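Sick-Season Tips for the House, Minus the Sales Pitch

Every November the big store out in Rinwood clears a wall for products that promise to keep your family from catching whatever is going around. Sprays, wands, plug-in boxes, a doormat one year. I have bought more of it than I want to admit. What follows is what I kept doing and what I quit, and I've tried to say where I'm guessing.

Read the back before the front

The front of a disinfectant bottle is advertising. The back has the contact time, meaning how long the surface has to stay wet for the stuff to do what the front says. On a lot of bottles it's several minutes. If you spray the counter and wipe it right off, you have cleaned the counter, and you could have done that with dish soap for a lot less money.

I used Song spray for two winters before I read the small print. It smells nice. Now I use soap and water on the counters and table and save the disinfectant for the toilet handle, the bathroom faucet, and the bucket by the bed when somebody has a stomach bug. Clean first, then disinfect. Spraying over crumbs and grease is mostly a waste of spray.

Don't mix things

Bleach goes with water and that's all. No ammonia, no vinegar, no toilet bowl cleaner, no matter what a video told you. Open a window while you work. Mix only what you need for the day, because it gets weaker sitting around, and never put it in an old drink bottle.

The wand

I paid $37 for a Ziltell light wand that you wave over your phone and keys. The booklet has a large number on the cover and no mention of who measured it, how far away they held it, or for how long. I wrote and asked. They sent me a coupon. Maybe it does something. A wipe made for screens does something too, and I can see the smudges come off. If you own one of these wands, keep it away from eyes and skin and don't let the kids play with it.

Air boxes

I'm less sour on these, if they have a real filter in them and a fan that moves some air. The trouble is the square footage on the carton. The Bosorov I looked at claimed 2000 square feet, and when I dug through the manual, that was for cleaning the air once in an hour with the fan on high, which in a bedroom would sound like a truck idling. Look for the clean air delivery rate, match it to one room, and put the machine in the room with the sick person. Leave space around it. Skip anything that brags about making ozone.

Price the replacement filters before you buy the machine. That's where they get you.

Laundry and dishes

You don't need a laundry "sanitizer" for ordinary colds. Regular detergent, the warmest water the tag allows, and a full run in the dryer. Don't shake out the sick person's sheets. Wash your hands after you load them. I tried the additive on one load of towels and not the other, and I couldn't tell them apart by look or smell, though I grant you my nose isn't a lab.

Dishes the same. Hot soapy water or a normal dishwasher cycle. Paper plates for a week just fills the trash.

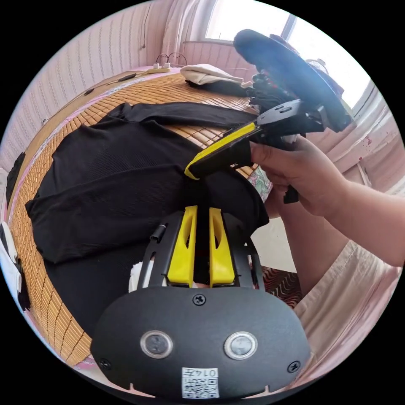 Thermometers are worth paying a little for. The forehead kind gave me two different readings on the same kid within a minute, and I've had more luck with a plain digital one under the tongue. Wait a while after a hot or cold drink. Write the number and the time on a pad taped to the fridge, because at 3 a.m. you will not remember when the last dose was.

Check that pad against the labels, too. Cold medicines with different names on the box can have the same fever reducer inside, and it is easy to double up without meaning to. If you can't make sense of a label, call the pharmacist. It costs nothing and they're not trying to sell you a wand.

The cabinet

Go through it before you need it. Toss what's expired, or better, take it to a drug drop box if your town has one. Bathrooms are steamy, so a high shelf in a hall closet is a better place for pills. Keep the dosing cup with the bottle it came with. A kitchen spoon is not a measurement.

As for the doormat, it was supposed to kill germs on your shoes. It curled up at the corners by spring and I tripped on it. We take our shoes off now.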